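**Round table as an everyday kitchen table: clearing it without losing my mind?**

**makis_m**

Hello all, long-time reader and occasional poster (I'm the one who asked about the drafty pantry door). We moved my mother's round table into our kitchen back in January and I love it, I really do, but it has turned into the place where everything lands. Our counter is tiny — 83 cm between the stove and the sink, and the dish rack takes most of that — so the rice cooker lives on the table, and then the big cooker joined it, and then dinner has to happen somewhere in between. We are four people most nights and five when my aunt comes by.

What I would love to hear is how other people with a small kitchen and a round table handle this. Do you keep appliances on it all the time? Do you put them away? And do you stack the dishes on the table before the meal or bring them over one at a time? My wife says I am overthinking it, and she is probably right, but I'm the one who does the clearing up!

Makis

**azra.p**

Oh Makis, I feel this one! We had a round table for years in our old apartment and the trouble is that there is no corner to shove things into. On a square table you can give the toaster a corner and forget it. On a round one, everything you put down takes a slice out of somebody's place.

My rule was one appliance on the table, and only if it was in use. The other one went on a rolling cart from Grgić, a little shop near us that has since closed. It was a wobbly thing but it held a cooker just fine and I could push it under the window after supper.

As for dishes, I always stacked them in the order people would use them, soup bowl on top, plate at the bottom, one pile per person, and let everyone take their own. It saves a lot of walking back and forth, and children like having their own pile.

Azra

**costel_d**

I'm going to disagree with the cart, sorry Azra. We had one and it became one more surface to clean, plus it was always in the way of the oven door. Put up a shelf. A good deep shelf at chest height, screwed into the studs, and you never think about it again. Mine is from Tudivel and I paid 138 for it with the brackets, and it has held a cooker, a mixer and a very heavy mortar for years.

I also disagree about stacking bowls inside each other at the table. Fine in the cupboard, but I've chipped two rims that way when somebody grabbed the top one in a hurry. Lay the plates out flat and bring the bowls over full.

**azra.p**

Costel, not everybody can drill into their walls! We were renting. And I never chipped a single bowl, though I did drop a whole gravy boat once, so I won't boast too much.

**makis_m**

We own the place, so drilling is possible, but the wall by the table is that old crumbly plaster and I don't trust it with anything heavier than a calendar. I did get a quote from Irkari for a whole new run of counter and it came to 2195, which made me sit down. So the table has to do its job a while longer.

**kamol_n**

Joining in from a house where rice is cooked every single day, so please take my opinion with that in mind. I would never put the rice cooker on a high shelf, Costel! You want it down where people can serve themselves seconds, and you don't want to be lifting a hot pot down from chest height with steam in your face. Ours has been on the table for as long as we've had a table, and guests find it friendly.

The thing I'd look at is the cords. Please, everybody, think about where the cords go. My brother-in-law caught one with his sleeve reaching for the soy sauce and pulled a pot of soup halfway across the table. Keep the cord on the wall side, and unplug as soon as the food is done.

**todor_lz**

Good evening from a house with the same sort of muddle. I think both Azra and Costel are right, for different kitchens, and I'd add that it depends a lot on how many people are eating. For two I keep everything on the table. For six I clear the lot.

Our table is a secondhand one from Zovon and I have grown very fond of it, even though my daughter says it looks like it belongs in an ice cream parlor. The top is light grey with a marble pattern, and it's a forgiving thing for crumbs. I keep both cookers toward the outside, the navy multi-cooker over at the far side and the white rice cooker with the purple on its lid to the right, so the middle stays free for the dishes. I do stack mine, Costel, forgive me — the big white plate, then the blue flowered bowl, then the orange one inside that. The towel stays by the rice cooker because I am forever wiping up drips there, and I can see from my own picture that Kamol is going to have words with me over that black cord lying across the table behind the multi-cooker.
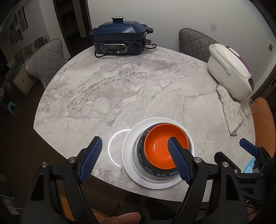 The flowered bowl was my grandmother's pattern, or near enough to it, and I found it at a church sale after looking for ages. The orange one doesn't match anything in the house and I like it all the more for that.

**kamol_n**

Ha, yes, Todor, I am having words! Run it off the back edge and you'll be able to put a bread basket there. Lovely orange bowl though. I have a soft spot for anything that color with white rice in it.

**costel_d**

I'll admit the pile looks nice. I'd still take the orange bowl off the top before anyone under ten comes near it. And stand that glass up, Todor, or it'll be on the floor before the soup is served.

**todor_lz**

Fair on both counts. My wife has already said the same thing about the glass, in fewer words.

**azra.p**

I knew I'd find another stacker! Makis, have you thought about what goes in the middle? I used to keep a trivet there permanently and it stopped people from dumping mail on that spot. A trivet somehow looks like it's waiting for something.

**makis_m**

A trivet, I like that very much, and we already have a cork one in a drawer doing nothing. Thank you all, this has been such a help. Here is what I'm going to try: rice cooker stays (you've convinced me, Kamol), the big cooker goes on the floor of the pantry between uses, dishes in piles but only two bowls deep as a peace offering to Costel. I've set aside 300 for a small sideboard if that doesn't work out.

My aunt is coming on 04/12/2021 so that will be the proper test. She brings her own serving spoons and usually a cake, and the cake will need a place too, so I may be back with more questions. Does anyone have a cake stand that folds flat?

**azra.p**

I do! Two tiers, and the legs tuck in underneath. I'll dig it out of the hall closet tonight and measure it for you.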